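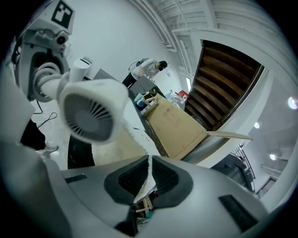

White handheld fan, grille side, with the fluffy strip.

Plevon handheld fan: long-term review
Reviewed by Lenuța Vasiliu
May 28, 2023

The Plevon is a small rechargeable fan sold for desks, bags and bedside tables. I bought it from Indonley last September at full price and have used it on most working days. The white version is reviewed. The grille is grey, with radial slats that run in to a plain grey hub, and the housing round it is thick and white. There is no display.

Power and charging

The cell is not user-replaceable. Charging from flat took 1 hour 50 minutes on a normal phone charger when the fan was new and takes the same now. The fan will run while charging, but only on the lowest speed, and the manual does not mention this. A charging lead is supplied and is too short to reach from a floor socket to a desk. I use my own.

Run time was measured from full charge to automatic cut-off, indoors, with the fan standing upright and left alone:

Speed 1: 736 minutes
Speed 2: 391 minutes
Speed 3: 174 minutes

The maker's leaflet gives one figure only and does not say which speed it applies to. My result for speed 1 was a little better than that figure, so I have no complaint. After eight months the speed 1 time had dropped by 18 minutes. Speeds 2 and 3 were not repeated.

Air movement

I do not own a proper anemometer. Sze-wing Su lent me hers for an afternoon, and we took readings on the centre line at one metre. Speed 1 can be felt on the face and will not shift a sheet of paper. Speed 2 is the useful setting. Speed 3 adds less air than the extra noise would suggest; the reading went up by a fifth, and the motor whine became the loudest thing in a quiet room.

The stream is narrow. At arm's length it covers one person. Turned to a second person it covers that person instead, and there is no oscillation. Anyone wanting to cool a whole room should buy a pedestal model and put up with the floor space it takes.

Tilted back, the fan keeps running on all speeds with no change in note. Some cheap fans tick when the blade axis is off level. Mine has not done so yet.

Noise

Speed 1 is quiet enough to sleep beside. There is a faint electrical tone at the lower end, which I could hear with my ear near the housing and nowhere else. Speed 3 will be picked up by a microphone during a call.

Lint and soft materials

I wanted to know how the fan behaves near fluffy trimmings, wadding and loose fibre, as I do a fair amount of sewing. The answer is that it needs to be kept away from them. The intake is at the back and the slots are wide enough to pass short fibres, which then collect on the leading edge of the blades. Long pieces are less of a problem at the front, where the air pushes them off, but a strip laid behind the fan on speed 3 was pulled flat against the slots within a second or two. The motor slowed and recovered when I lifted the strip off.

White fluff on a white housing is also hard to see. Check the rim with a fingertip before putting the fan back in a bag.

Cleaning

The front grille turns anticlockwise and comes off without tools. It was stiff the first time. The blades can then be wiped with a barely damp cloth. The rear slots do not open, so dust there has to be brushed out or blown out. A soft paintbrush does the job. I clean mine once a month, and the job takes five minutes.

Compared with the Andex

The Andex clip fan costs slightly less and has a stronger third speed. Its grille is held by two screws, and its run time on the lowest speed was 410 minutes under the same conditions. It does grip a shelf edge, which the Plevon cannot do. The Căpraru desk model was also considered, but it has no battery and was dropped from the comparison.

Faults so far

The power button has developed some side play. It still works on every press. One switch-off in February happened with charge remaining, and has not been repeated.

Verdict

Good run time, fair airflow, easy cleaning at the front and awkward cleaning at the back. Recommended for one person at a desk on speed 2. Not recommended for a sewing room unless it stands well clear of the work.

Score: 7 out of 10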